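Unit 12: Working rules for hand-held gripper sessions in kitchens

Lamptey course, module 3. Read before the first home visit.

The rules on this sheet come from the Plitside practice guide, with changes made after the Grurkidham visits in July. They apply to every sorting and pick-and-place task.

1. Agree on the work area before starting. For packet sorting, use one table and one basket. Counters and the stove stay out of the task.

2. Keep fingers on the handle side of the tool. Hands do not go between the jaws, even to free a stuck wrapper.

3. Approach a basket from above the rim with the jaws open. Do not lean the tool on the rim.

4. With two grippers in use, one enters the basket at a time – the other waits over the table. 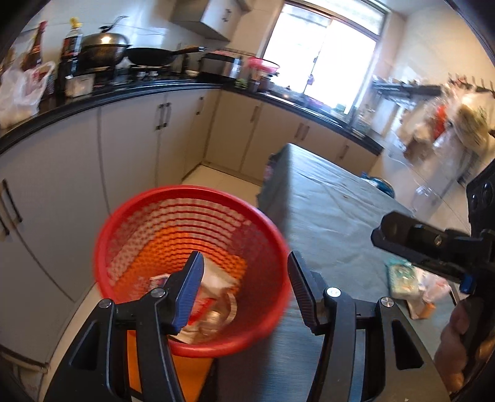 Ririk asked whether rule 4 still holds when the basket is wide enough for both tools, and said that waiting slows a session down for no clear gain. The rule holds at any width. Two linkages can catch on each other below the rim, where neither operator has a good view.

5. Check the pivot screws every 18 runs and write the result in the log.

6. Stop if the cloth or cover on the table shifts. Smooth it, then begin the run again – do not resume halfway.

For next time: rewrite rule 3 for a rigid box with a lid. Guide, page 29.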